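August, 07:40. Starch sizing trials, batch 5 (Adugna linen stock)

Paste made up overnight: 28 g wheat starch to 1000 mL deionised water, held at temperature until clear, strained twice. Left covered on the bench. Skin on top removed before use.

Previous batch cracked at the folds after pressing. Suspect too much starch, or drying too fast near the window.
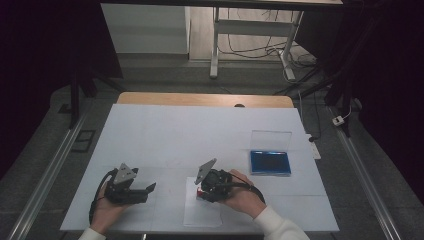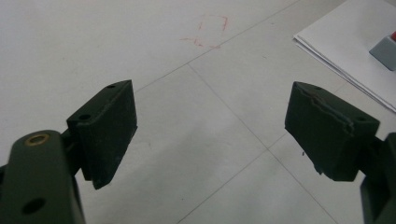 Serine disagrees on the cause: the cracking is a humidity problem, the recipe was fine in winter at the Trosturville shop, and changing the concentration now will only hide it. Suggests leaving one set of strips in the damp box overnight before folding.

Fair point. Split the batch:

- A: brushed, air dried flat, folded same day
- B: brushed, air dried flat, damp box, folded next morning
- C: unsized control

Strips cut along the warp, 100 mm long. Weigh before sizing and again after drying. Use the small balance; the large one drifts.

11:15. A dry to touch, slight curl toward the brushed side. B still cool, left another hour before boxing. Brush marks visible on both under raking light. Try the wider brush next time.

Kaltau blotters are nearly finished. The replacement pack is heavier and leaves a faint texture on the cloth, so keep it for backing only.

To do: read hygrometer at close, label the damp box, strain remaining paste again.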